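Fault Report: Unplanned Wrist Swing During Paper Sorting Trials
Drurel Project, final report, section 3
August 12, 2022

3.1 What happened

The arm was clearing loose papers and folders in the cluttered room we used for our home tidying tests. On run 144 it reached toward the pile, stopped for a moment, and then swung the wrist sideways much faster than the speed limit we had set. One team member was standing inside the taped line at the time. The gripper missed her arm, and she pressed the stop button. No one was hurt and the arm had no damage.

3.2 Cause

We first blamed the Fostis motor controller and lost two days testing it on the bench. It passed every test. The fault was in our own code. When the wrist camera lost track of the paper edges, the planner kept the last good target and added up the error until a new one came in. The correction was then sent as one large step. The speed limit was checked in the planner but not in the layer that talks to the motors – so the step went straight through.

Blur made this worse. In low light the camera used a long exposure, and at normal wrist speed the sheet edges turned into streaks that the edge finder could not use.
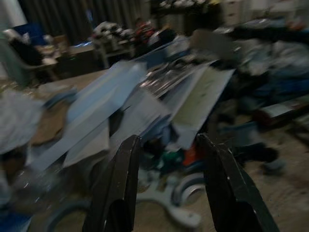

Figure 2. Wrist camera view with motion blur, gripper open near the papers.

3.3 Changes made

The motor layer now has its own speed limit. If tracking is lost for 10 camera readings in a row, the arm holds still and waits for a person to restart it. We also moved the taped line back and wrote a rule that everyone stays behind it while the motors are on.

We repeated the run 3 times with the lens covered partway through. The arm held still each time. We have not yet tested it with the Gulladura gripper pads, which are heavier – that is planned for November.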